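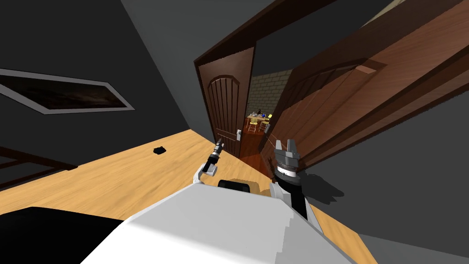 Two arms, one doorway: the Fleken club's simulated robot in the simulated house.

I went to the Fleken robotics club expecting soldering irons and a lot of extension cords. What I got was a row of laptops, a bag of pretzels and a house that exists only on screen (I was hooked in five minutes!).

The club meets in the evening over at Cluston, and this season the students are entering the Meireles Challenge, a contest run completely in simulation. Every team gets the same virtual home and the same two-armed robot, and writes the code that gets it through a list of household chores. There are 42 chores on the list, and each one sounds like something you'd do half asleep. Go from the bedroom to the dining room. Pick up a thing, put it somewhere else.

Well, try telling a robot how to do it. The group I sat with had been stuck on doors for most of March, and I've never heard teenagers talk with such feeling about hinges – how far to swing one, where to park your elbow, which arm should do the work.

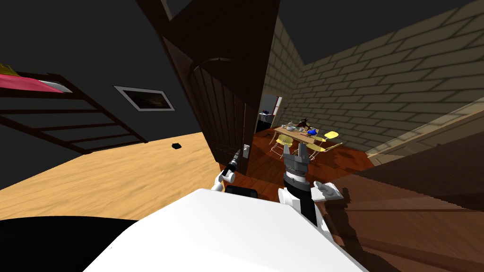
Bedroom on one side, dining room on the other, and a gripper up by the door handle.

The nice part is that mistakes are free. A real arm that smacks a real door frame needs a repair budget, and the club doesn't have one. Here they hit reset and grab another pretzel. The students call their code Grultix, a name left over from last year's team, and it has been through 3,000 practice runs since the winter break. Each attempt gets logged, and somebody has to read the logs, a job that rotates and that everyone tries to swap out of.

After doors comes grasping, and this is where the arguments got loud. Half the table wanted a slow, careful squeeze. The other half said slow costs points, and the clock matters when a full round lasts 50 minutes.
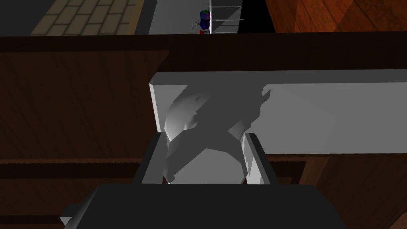
Grultix, by the way, gets a skeptical hearing at home. One parent told me she was all for the club but wished the kids would spend more time on real hardware, where a loose screw can ruin your day and you learn to check for it. I put that to the students, and they mostly agreed with her! They'd love a real arm. Until then they have the house, and 2 chores to fix before the next round in April.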